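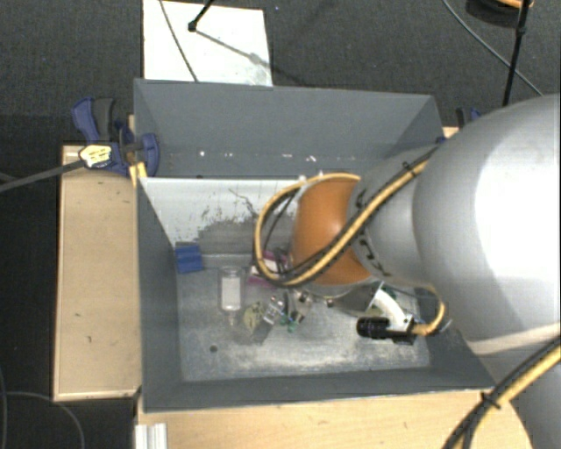

Part 4: Connecting your bank accounts

Okay, you've got Prostilero installed and your company file is set up. Now we get to the bit most people email me about, which is pulling in your bank transactions so you can stop typing them by hand. Set aside a quiet half hour for this (mornings are good, because a lot of banks do their maintenance late at night and the connection gets flaky).

Before you start, have these handy:

Your online banking login, and the phone that gets your security codes
Your most recent statement for each account
The opening balance you wrote down in Part 3

1. Open the Accounts tab and click Add Account. Pick Business Checking first, even if you have a savings account you're itching to add. The rest of the screens make more sense that way.

2. Type the first few letters of your bank's name and choose it from the list. Bendthorpe customers, watch out – there are two entries, one for personal banking and one for commercial. You want commercial. I picked the wrong one my first time and spent an evening wondering where my account had gone!

3. Sign in on the bank's own page when it pops up. Enter the security code when your phone buzzes.

Caution: Prostilero will never ask for your banking password inside its own window. If you see that, close everything and change your password with the bank right away.

4. Tick the accounts you want to share. Leave your personal ones unticked. I know it's tempting to bring in everything, but mixing the two makes a mess at tax time and it's a pain to pull them apart later.

5. Choose a start date. Use the day after the closing date on your last reconciled statement. If you go back further you'll get duplicates, and you'll be deleting them one at a time.

6. Click Import and let it run. My own first import had 1,042 transactions in it and I had time to make a sandwich. Don't close the window while the bar is moving.

7. Compare the balance at the top of the screen with the balance on your bank's site. If they match, click Confirm. If they don't, click Hold and read the notes below before you touch anything else.

Note on pending charges: card payments that haven't cleared yet won't come through. Gas stations and hotels are the usual culprits, and they can sit there for days. Wait for them to post and check the balance again.

Note on transfers: money moving between two of your own accounts shows up twice, once going out and once coming in. Select both lines and click Match as Transfer, or the program counts the second one as income. Areeba Butt tested this guide for me on her bakery's books and caught that I'd left this out of the first version (thank you, Areeba!).

Note on Ruggiero cards: these connect fine, but the link expires and you'll need to sign in again every so often. You'll see a small orange flag next to the account name when it's time.

Caution: don't delete a connected account to fix a wrong balance. Deleting it takes the history with it. Use Disconnect instead – your transactions stay put and you can link the account again whenever you like.

If your bank isn't on the list at all, download a CSV file from its website and skip ahead to Part 8, where I go through importing by hand.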